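## Planejador acha pose de preensão no simulador, mas descarta tudo por "colisão com a mesa"

Oi, pessoal! Estou batendo cabeça há dias com isso e já não sei se o problema é meu ou do Gastavar (uso ele como planejador, com o Beddoe cuidando da percepção). Era para ser bobo: braço fixo na mesa, garra apontando para baixo, pegar as pecinhas perto da caixa preta.

A câmera externa funciona bem. Com a câmera do punho, que é olho de peixe, a história muda: o Beddoe gera uns 1000 candidatos de preensão, o Gastavar fica com 96 e depois joga os 96 fora com `TABLE_CONTACT`. Todos! E não é falta de alcance – se eu movo o braço na mão pela interface, a garra chega lá sem reclamar.

Já tentei:

- diminuir a margem de colisão de 10 para 2 mm (nada)
- trocar a semente do amostrador, 1636 e depois 1819 (nada também)
- desligar as sombras no renderizador (aí aparecem mais candidatos, mas o erro é o mesmo)

Seguem a vista externa e a do punho, em dois momentos, com o trecho da config logo depois:
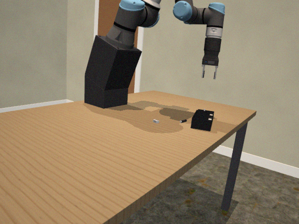
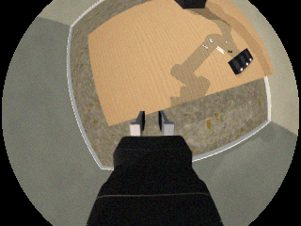
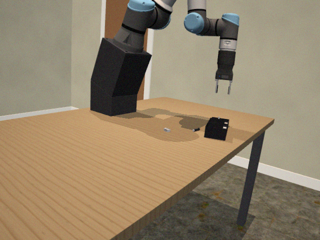
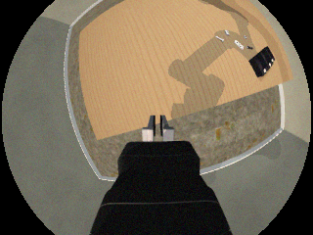 ```yaml
wrist_cam:
 model: pinhole
 distortion: [0, 0, 0, 0]
 mask: none
planner:
 table_margin: 0.002
```

Alguém já passou por isso? Desconfio da sombra do braço em cima da mesa, mas é palpite meu.

---

### Respostas

**Rhun Bowen**

Olha a primeira linha da sua config: `model: pinhole`. Com lente olho de peixe isso não fecha. A borda da mesa, que é reta, entra curva na reconstrução, e o plano ajustado sai inclinado. No canto onde estão as peças ele pode subir uns centímetros, e aí qualquer pose ali vira contato.

Eu faria assim:

1. `model: fisheye`, com os quatro coeficientes que o simulador exporta (não deixa zero!)
2. `mask: circle`, para os cantos pretos não entrarem na nuvem de pontos
3. se der, não ajusta plano nenhum. É simulação, você sabe a altura da mesa, passa o valor fixo

A sombra eu deixaria por último. Ela atrapalha a segmentação, e por isso os candidatos aumentaram quando você desligou, mas não mexe na altura do plano.

**Resposta 2**

aqui deu parecido e resolvi trocando para o Murnano, nunca mais olhei pra trás. mas era outro braço

**Resposta 3**

Complementando o Rhun: confere também se os dedos da garra não estão entrando na nuvem como obstáculo. Na vista do punho eles ficam bem na frente da borda da mesa. No Beddoe é `self_filter: true`, e vem desligado por padrão.

> **Comentário de quem perguntou:** troquei para fisheye e pus a máscara, e agora sobram 41 candidatos válidos!! O plano ainda sai um tiquinho torto, vou tentar a altura fixa e o self_filter à noite. O Murnano fica para outra encarnação.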